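Ticket 717 – White table, marks and residue on top surface
Status: Resolved
Category: Furniture and surfaces
Opened by: Aleksandra Malinowski
Assigned to: Volodymyr Vakulenko
Site: Madora

Aleksandra Malinowski wrote:
The white table in the walled bay has a tacky patch on it and I can't get it off. It's toward the middle, a bit left. Sheets laid flat over it catch when you slide them. I lifted one of the clear plastic ones this morning and it came up with a grey smear on the underside. I've tried a damp cloth and then a damp cloth with dish soap. The soap took off the surface dirt but the patch still grabs.

There are also small dark marks all over the top. Those may be old. I'm only asking about the sticky part, but if they can come off at the same time, good.

Volodymyr Vakulenko wrote:
Thanks. A few questions before I come down with anything stronger.

What has been used on that table lately? Glue stick, tape, marker, spray?
Does the patch feel raised, or is it flat and just grippy?
Did anyone use the Bratus cleaner on it? The orange bottle. We had trouble with that one on the shelving in October, it leaves a film if it isn't rinsed.

Please don't scrape it. The white finish on those tops is thin and we've already had one go patchy.

Aleksandra Malinowski wrote:
Glue stick for sure, and marker. Tape I don't know. The patch is flat. You can't see it unless you get your eye down level with the top.

I asked Cyprian about the Bratus and he says he wiped the whole table with it last month and didn't rinse. So that could be it.

Current state of the table is attached. I left the sheet and the green and white stick where they were so you can see the part of the table I mean.
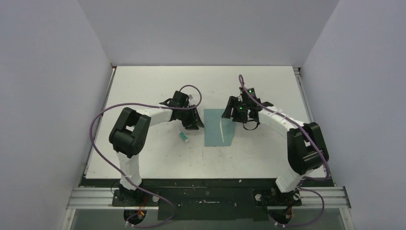
The back and sides feel fine to the hand. I ran a dry paper towel over the lot and it only dragged in the one area. The scuffs don't drag at all, so I think they are a separate thing.

Volodymyr Vakulenko wrote:
That helps. My guess is cleaner film over a bit of glue. The film goes soft with soap and then sets again when it dries, so it seems like nothing is working.

Try this in order and stop when it's fixed:

1. Take the loose items off and put the caps on anything with a cap.
2. Warm water only, clean white cloth, wipe the patch and a hand's width past it. Turn the cloth often. Keep the cloth wrung out near the black plate along the front edge. I don't want water sitting around the bolts.
3. Dry it fully. Leave it 18 minutes and test with a paper towel.
4. If it still drags, use isopropyl on the cloth, never poured on the table. Small circles, light pressure.
5. Wipe with water again and dry.

Test the isopropyl in a back corner first. If any white comes off on the cloth, stop and tell me.

Aleksandra Malinowski wrote:
Did steps 1 to 3. Better but not gone. The cloth came up slightly orange, so there was Bratus on there. Going to need isopropyl, we're out.

Volodymyr Vakulenko wrote:
There's a 1000 mL bottle of the Broden stuff in cupboard 107, second shelf. Nevzat Güneş has the key. Please sign it out on the sheet inside the door.

Nevzat Güneş wrote:
Key is at my desk until 4:30. The bottle is half full. Bring it back, the last one went for a walk.

Aleksandra Malinowski wrote:
Got it, thanks. Corner test was fine, no white on the cloth. Two passes on the patch and one wipe with water. Paper towel now slides across the whole top with no drag. I also cleaned the underside of the plastic sheet with plain water and the grey came off. It still has its crease or whatever that line is, but I wasn't expecting that to change.

The dark marks are mostly still there. A few of the smaller ones lightened with the isopropyl. The rest look to be in the finish.

Volodymyr Vakulenko wrote:
Leave the rest. Rubbing at them will do more harm than the marks do. If the top gets bad enough we'll ask Tokarz for a price on a new one, but that isn't this ticket.

I've changed the cleaning card for that bay. It now says warm water first, isopropyl on a cloth for glue or marker, no Bratus. Cyprian, can you swap the printed copy when you're next in there?

Cyprian Pietrzak wrote:
Card swapped. Sorry about the film – the bottle says "no rinse" on the front and "rinse food and work surfaces" in small print on the back. I've moved ours to the floor supplies.

Aleksandra Malinowski wrote:
Checked again this afternoon, still fine. Bottle is back in 107 and signed in. OK to close.

Status changed to Resolved by Volodymyr Vakulenko.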